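How many demonstrations before a pick-and-place policy is worth anything?

Posted by wastcombe_bench in Learning and Data, 3 replies

We've been recording teleoperated examples at Wastcombe since September. Two arms, a white table, a handful of small things on it: cup, bowl, cube, sponge, soft toys. We're at 875 episodes and the policy still misses if the cup moves a hand's width. The advice I keep getting is "collect more". I have my doubts. Has anyone seen more of the same fix this, or is it just what people say when they don't know?

Kyrylo Romaniuk

More of the same won't fix it. We got to 1,567 at Maltholm and the curve had gone flat long before that. Go through your start positions and plot where the cup stood in each episode. Ours was in nearly the same patch every time, as the person driving the arm put it back where it was comfortable to reach. We threw out a good chunk, recorded again with the cup placed from a random list, and got further with far fewer.

Also check who did the driving. Two operators with different habits (one goes in from above, one comes at the rim from the side) will give you a policy that dithers between them. I wouldn't trust any success rate measured on the same table layout you trained on either, including ours.

gillar

just get more data, it works. 18 hours minimum

Tyyne Harju

18 hours of what, though? I've sat through demos where the number of hours was the only thing anyone could tell me about the set.

I'd agree with Kyrylo about placement, with one caution. Random lists tend to move the target and leave everything else alone, so the policy learns the bowl as a landmark. Shuffle the other objects too, and keep the failed grasps in a separate folder so you can look at them later. On the Kaewmanee set I still couldn't tell you which change helped, because we made them all in the same week. Change one thing at a time if you can stand it.
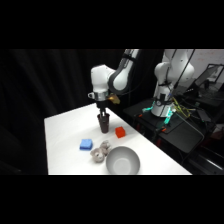 Gripper lowered into the cup, with the cube, sponge, soft toys and bowl on the table.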